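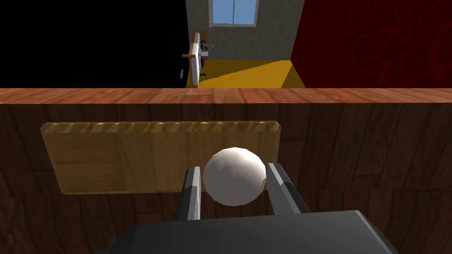
A reader on the Plisis list wrote in to ask why the planner will sit there and refuse a grasp that looks perfectly fine to a human. Fair question, and I get some version of it every week, so I'm starting with it.

Why won't it close on the ball?

Mostly it's the clearance check. Plisis wants both fingertips to agree on where the center is before it sends a close command, and if the pose estimate is still wobbling it waits. You can loosen this with grasp_tolerance in your config. I run mine at 3 mm and I'm happy there. The Varholm preset is a lot stricter — great for precise placing, maddening for anything else.

My ball has flat edges. Does that mess up the contacts?

A little! The collision mesh and the one you see are separate files, so a chunky-looking ball can still be a true sphere to the physics. Check which one you loaded before you go changing friction values (I lost an evening to that in June).

Can I plan with the wrist view alone?

You can, but keep the last good pose around. When the gripper swings away from the table, the detector has nothing to lock onto and some backgrounds really throw it off. Zavala, our tracker, holds a pose for 20 control steps and then gives up and asks for a new look. If yours gives up right away, hold_steps is probably set to zero.

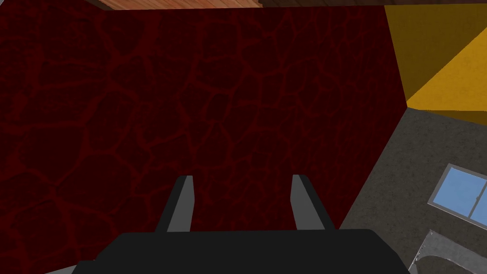
How many random rooms do I need?

I trained on 114 textures from the Brultulberg pack and stopped seeing gains after that. Start with 32 and see how it goes — renders are slow.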